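Gear and Plate Sets: Frequently Asked Questions

What is in a set?
One round plate with a large central hole, and three metal spur gears. Ditbridge supplies the Plidus set assembled. Shafts are not sold separately.

What should I work on?
A flat mat larger than the plate, in a dark color. Bare steel edges mark a painted or white tabletop, and small parts are harder to find on it.

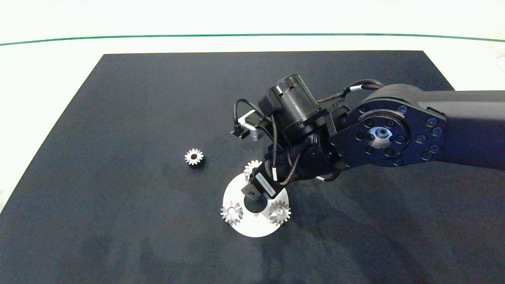
Fabric is also acceptable if it does not shed lint. Brush the mat before each use. Grit carried into a bore will score it.

Are the gears interchangeable?
No. Match each gear to its own shaft. Tooth counts differ between sets, so check the parts sheet before ordering a replacement. The part number for the large gear is 1,128.

Why does the gear face look streaked?
Fine concentric rings are left by machining. Under a strong lamp they reflect as bright lines running out from the bore. Move the lamp before deciding that a face is scratched. 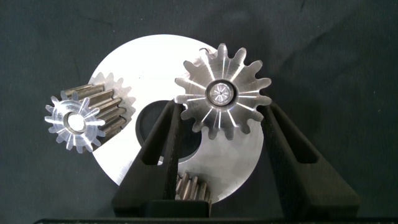 Answers by Yaneth Cuadros, Parts Support
Reviewed in September

Does a bronze tint on the teeth mean wear?
Not by itself. Teeth can pick up a warm tone from room lighting. Wipe them with a dry cloth and look again in daylight. Replace a gear with chipped or rounded tooth tips.

How should the parts be laid out for inspection?
Lay the plate flat and check its rim first, then the edge of the central hole.
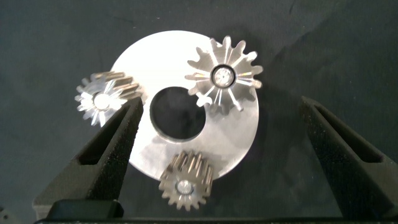 Turn each gear to view both the face and the toothed side. Burrs collect at the corner where the two meet.

How long do I have to return a set?
30 days from delivery, with all three gears included.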